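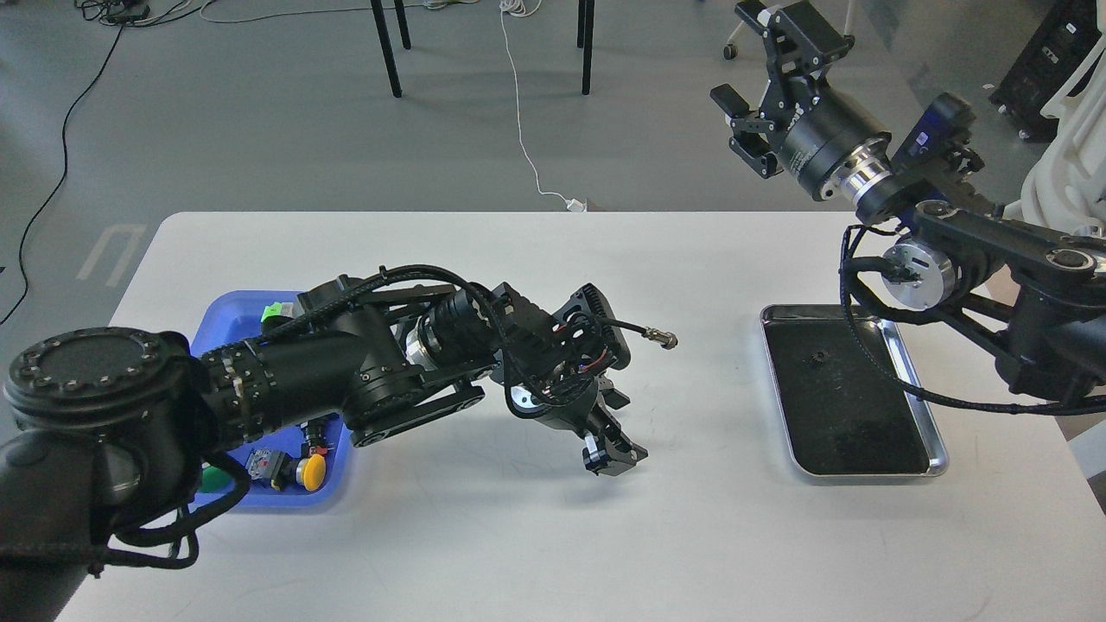 Bin-to-tray station: blue source bin on the left, steel tray on the right, one arm at each.

Grurnlow station rules and data card
Maintained by Eirini Antoniadis and Rafail Triantafyllou
Last revised Oct 25, 2025

What this covers

Rules for running the two-arm sorting station at Lindach, and notes on the recordings made there. The parts are switch blocks, push buttons and other small panel components. If you only want the data, skip to Contents, but please read Known problems as well.

Before a session

Read the last entry in the station log. Do not start if it ends with an open fault.
Wipe the tabletop and the tray. Scuffs on the tray lining are fine. Tears are not, so swap the tray.
Check the cables on both arms by hand with the power off. Slack loops are allowed as long as they clear the gripper through the full wrist turn.
A connector with nothing plugged into it must be capped or tied back before the arms are powered. Write down which one it was.
Keep floor cables out of the operator's standing area. Chargers go back on the shelf.

During a session

One operator and one spotter. The spotter holds the stop button and does nothing else.
Hands stay off the table while either arm is live, including when both look idle.
The left arm works the bin and the right arm works the tray. Handovers happen over the gap between them, never over the bin.
If a part drops on the floor, stop, log it, and leave it there until power is off.
Do not tidy the bin between episodes. Parts should lie as they fell.

After a session

Park both arms, cut power, then empty the tray.
Fill in the session sheet the same day. Sheets filled in from memory the next morning have been wrong too often, and we no longer accept them.

Contents

1,250 episodes in the main set, plus 140 held back for testing
53 sessions
2,268 labelled grasps, including failed ones

Failed grasps are kept on purpose. Please don't filter them out and then report a success rate on what is left.

Labelling

Use the part names in parts.txt. A part that can't be identified is labelled "unknown small part". Don't guess from colour, as green and red caps occur on several types. Hedvika Havlíček checks disputed labels and her decision stands.

Known problems

Shadows from the left arm often fall across the bin.
The tray rim reflects the room lights and upsets some depth readings.
Early sessions use the old gripper offsets, listed in offsets_old.txt.

Changes

Send rule changes to Athina Xenos in writing. They take effect once the printed sheet at the station has been replaced. The next full review is in December.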